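Didell Adds Cases to Its Robot Training Set

May 26, 2018

WINTON — Didell has started recording two-armed handling tasks for a learning system it calls Shemweta, the company said in a notice to its project partners. The new recordings use small everyday containers and are made at a plain white table in the company's Winton workroom.
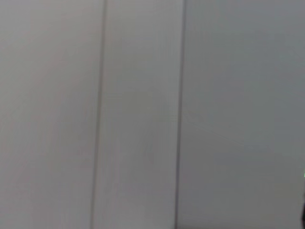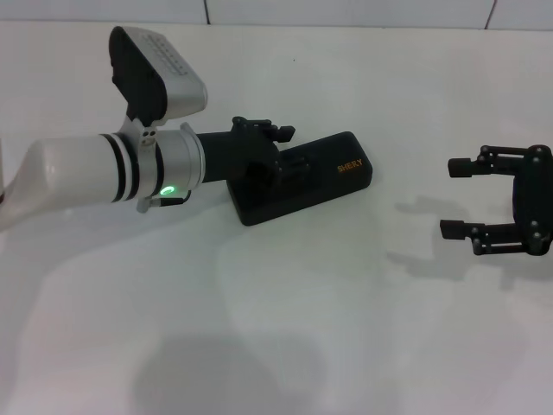
The wrist view, first, shows only pale gray panels; the view from higher up, second, has both arms at the table and a black case marked "SHERY."

The aim is to give the system enough examples of a person steering the arms that it can learn to repeat the motions without one. Each example is a full run at a task, from the moment the operator takes the controls until the arms are moved back to their starting places. The company calls these runs episodes. It says 639 have been kept so far across all the tasks in the current round.

Cases were added to the list this spring, after a first set of tasks built on blocks and cups. A long case with rounded ends can be picked up by one gripper, turned, passed to the other or held down by one while the second works at the lid. Didell wanted tasks in which the two arms have to share a single object, which the earlier sets did not include.

Operators are asked to set the case down at a different angle for each run. They work from a printed sheet that gives the starting area but no exact position. The sheet also says which arm should make the first contact, and the two sides are used equally often over a session.

A session is 80 runs, split by a break. Operators trade places at the break, and the person who was steering takes over the log. The log has one line per run, with the task name, the starting arm and a short remark if anything went wrong. Dropped objects are logged and kept. Runs are thrown out only when a recording has stopped early or when the object has left the table.

Video is saved from more than one camera in every run. A wrist camera travels with the gripper, so its picture can change from tabletop to blank background in a moment, and for parts of a run it may hold nothing of the object at all. Didell does not trim those stretches. The files are stored at full length, with the arm positions recorded alongside them, and the learning system is given all of it.

Black objects have taken more checking than the rest. The grippers are black too, and in a view from above a black case and a gripper can run together along their outlines. Reviewers going through the files have been told to use the printed lettering as a guide to which end of the case is which. A pale case and a red one have been ordered so that the same motions can be recorded with other colors.

The review is done at the company's second office in Doltstead. Reviewers there watch each run at double speed and mark the points where a gripper closes, where it opens and where the object changes hands. A run with a missing mark goes back into the line and is watched again by a second reviewer. The Doltstead office can get through some 200 runs in a working week.

Lighting in the Winton workroom was left as it was for this round. Shadows from the arms fall across the table and move as the arms move, and Didell said it would keep them in the recordings — the system will be used in rooms where shadows cannot be avoided. The table is wiped before each session, and objects that are not part of the task are taken off it.

The first test of the system on the case tasks is planned for June. It will be given 99 tries, divided evenly among three tasks: picking up the case, turning it end for end and handing it from one gripper to the other. Opening the lid is not part of the test. Didell said recordings for that task are still being made, and the operators are working out how hard the second gripper should hold.

Partners who want to send in objects for the next round have until the end of June. Objects should fit in one gripper, weigh less than a full cup of water and have no loose parts. They will not be returned.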